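Dundville Pantry Packing Project - November progress report

Sorting and packing of boxed food continued at the Tillman site. The intake count for the month stands at 1001 items, of which 910 have been sorted by type. Cartons are laid flat and grouped by product before packing.

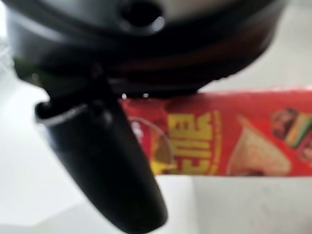 Relabeling of the Kirnon shelving is behind schedule - 7 bays remain. Roughly 271 labels are still to be printed. No change to the Rorov grant budget is requested for this period.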